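Claltum Fabric Shaver and Lint Comb Set

Sold by Bakwood Household Goods
In stock at the Pristhorpe store. Online orders leave on Wednesday.

I was asked to write this page and told to be fair, so let me start with what I thought before the box arrived. I thought fabric shavers were a racket. You pay for a small motor with a razor in it, it works for a month, the blade goes dull, and the replacement blade is out of stock forever. I own two dead ones. We carried a third brand last year and took it off the shelf after too many came back.

The Claltum is better than those. I would still read the rest of this before ordering it.

What you get

One corded shaver with a metal foil head. One spare blade. One brass-toothed lint comb. A cleaning brush that is too stiff for the job, in my opinion, and will live in a drawer. There is no travel pouch, although the box shows one. We have asked the distributor to fix the box.

The cord is 6 feet long. That sounds fine until you try it at a table in the middle of a room. Measure to your outlet first.

What it does well

It takes pills off knit cotton, fleece and most wool blends. The height ring has three settings, and the middle one covers nearly everything. Ardalan Tehrani, who runs our returns desk and has seen every way a sweater can be ruined, used it on 30 garments from the clearance rack and put a hole in one of them. That one was a loose-gauge mohair he says he should have left alone. I count it against the shaver anyway, as the leaflet lists mohair as safe. Treat that line in the leaflet as a mistake.

The foil head comes off without a screwdriver. The lint cup is large enough for a whole coat. Both of those are real improvements on the old design.

What it doesn't do

It does not "restore fabric to new," whatever the box says. Pilling is broken fiber. When you cut the broken fiber off, there is a little less fabric than there was. Do that every week and you will wear a thin patch at the elbows and under the arms. Twice a season is plenty for most people.

It does not remove pet hair. The comb picks up some, and a damp rubber glove picks up more for less money. It will not help with snags, and it will make a pulled thread worse. Trim those by hand first.

It is also no quieter than any other shaver, and the claim of "whisper operation" should be ignored. It sounds like a shaver.

Which fabrics are worth your time

Dark fabric shows pilling and lint the worst, so people assume that dark clothes pill more. Mostly they don't. You are seeing pale fuzz on a dark ground. Stripes confuse the eye too, and it's easy to miss a fuzzy patch where a light band meets a dark one. Go over striped knits by touch and follow the line of the stripe, then check again in daylight.

Lay the piece out flat before you switch anything on. A fold under the head is how most holes happen. Use a hard, smooth surface with plenty of room, and smooth from the middle outward with your palm. An ironing board is a poor choice, because the padding lets the cloth push up into the foil.

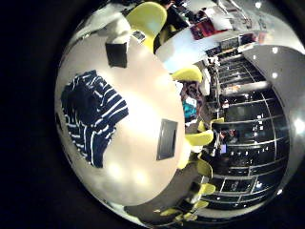
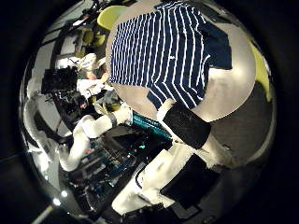

Navy and white stripes on a pale tabletop.

Thin jersey needs the highest setting and almost no pressure. Sweatshirt fleece can take the lowest. For anything with a print, stay off the print. For anything with elastic in it, like cuffs and waistbands, use the comb and go slowly, or leave it be.

About the comb

The comb is the part I would buy by itself, and from next month we plan to sell it that way. It has no motor and no blade to replace. It works on coats and heavy wool where the shaver takes forever. Pull it one way only, with short strokes, and keep the cloth tight with your other hand. It can catch on loose weaves, so stay away from those.

Blades

This was my main worry. Claltum says a blade lasts "up to 100 hours." I have no way of checking that, and neither do you. What I can say is that Ardalan changed his after those 30 garments, when it had started to tug, and that was a good deal less than 100 hours of work. With the spare in the box, an ordinary household should be fine for a good while.

We keep spare blades in packs of 5. Kidus Teshome in purchasing has a standing order for them and has promised me they will stay in the catalog as long as the shaver does. I have asked him to put that in writing. If you are the type to stock up, order a pack with the shaver and save the shipping.

Blades from the Gebru shaver look the same and fit the slot. Don't use them. They sit slightly high and will scrape the foil.

Cleaning

Unplug it. Empty the cup after each garment, not when it looks full. Take the head off and tap it over the trash. A soft paintbrush does a better job than the brush supplied. Keep water away from the motor end. The foil can be wiped with a dry cloth.

Questions we get at the counter

Can it be used on upholstery?
Small areas, yes, on the highest setting. The motor gets warm on a full couch and should be rested.

Is there a cordless version?
There is one. We tried it and decided not to carry it. It slowed down halfway through a blanket.

Does it work on socks?
It does, but pull the sock over a jar or a block first. Please don't do it while wearing them. We have been asked.

Returns and warranty

The maker's warranty covers the motor for one year. It does not cover the foil, the blade, or anything you happened to be shaving. Our own return window is 30 days with the receipt, opened or unopened, at the Pristhorpe counter or by mail. Return postage is yours unless the item is faulty.

Spare parts: blade pack, foil head, lint cup. Ask at the counter for the height ring, which is not listed online.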